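August, stationery sorting, Starnton room

Started 9.40. Finally got round to the pens! The mug on the windowsill had been overflowing for ages and the drawer under the Caltton cabinet wouldn't shut, so everything came out in one go and got scribbled on the back of an old Radebe delivery note. Lovely job for a slow morning, I don't know why I kept putting it off.

Scribble test on all of them, 3 loops each. Dried-up ones straight in the bin, no second chances (I always give them second chances, and then they're back in the mug). Felt tips that squeak get one night cap-down and then they go too.

Tried a shoebox lid first and everything rolled to one end. The tray with compartments is so much better, pens and markers together and the odd small bits kept apart from them. Shallow is good, you can see what's in it without digging. Would happily have a second one for the bench by the door.
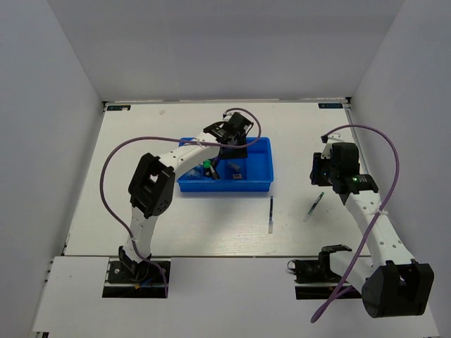
Still to settle: whether clear-bodied pens go by cap colour or ink colour. I've been going by ink and it is slower but nicer to use afterwards. Blues and greens are the ones people reach for most, so those want to be nearest the front.

Refills: the Brultance order comes in boxes of 40, far too many, ask whether Caltton will split one with us. Labels for the drawer next, then the rubber bands, which are a horror. Stopped 11.15 for tea.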